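Samira Akl
June 12, 2021

1/ Read the Gravau white paper on "disruptive" triage software last night. All 60 pages. I have questions, and most of them start on page four.

2/ The headline claim is that Mureo spots sepsis hours before a doctor would. Which doctor? On which shift? The comparison group is 400 charts from one hospital, reviewed after the fact by people on the project.

3/ Then the number jumps to 1,340 patients. Same hospital, longer window. That is a bigger pile of the same thing – it tells you very little about the ER across town.

4/ False alarms get one sentence. I worked nights for years. An alert that keeps going off gets muted by 2 a.m., and the good ones get muted with it.

5/ "Game-changing" appears in the summary, the intro and both sidebars. I went looking for the word "mortality" and found it in a footnote.

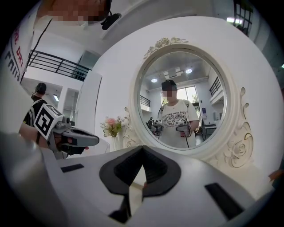
6/ Someone will say every new idea gets doubted at first. Sure. So did the bad ones, and we've forgotten most of their names. Remember Priltex? Big splash in December, quietly dropped from the website by spring.

7/ What I'd want: a trial in several hospitals, run by people with no stake in it, with the alarm rate on page one. Until then I wouldn't spend 800 dollars on it, let alone what they're quoting per bed.

8/ Replies are open. If you have the raw data, send it – I'll read that too.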